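Subject: Re: [odavville-growers] Marmalade swap in November?

> Is anyone still up for the marmalade swap? We had it
> in Maltden last time and I came home with 9 jars. Also,
> what do you all do about pith? Mine turns out bitter
> every year and I'm ready to switch to jam.

Count me in, and please don't switch to jam! I'd bring the dark batch (the one with too much ginger, sorry in advance) and a few jars of the plain. As for which fruit, I like a big round orange with plenty of peel on it.

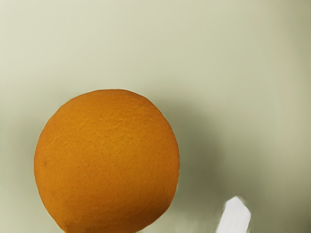 Orange, close up.

My scale said 787 grams of peel for the last pot, and I soaked it overnight with nearly 400 grams of pith tied up in a cloth. Squeeze the cloth hard before you pull it out.
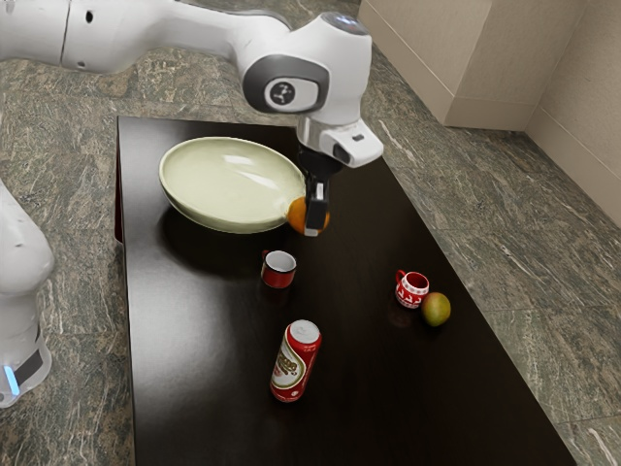
Bitterness comes down to the soak, if you ask me, so change the water once before you cook. Then go slow with the sugar and taste as you go. I'd also get a bigger bowl than you think you need, something like the large pale green one with the orange at its rim, so the peel has room to swell. Mine came from the Flosden thrift store and I use it for bread too.

Can we do Workneh this time? Parking in Maltden was awful.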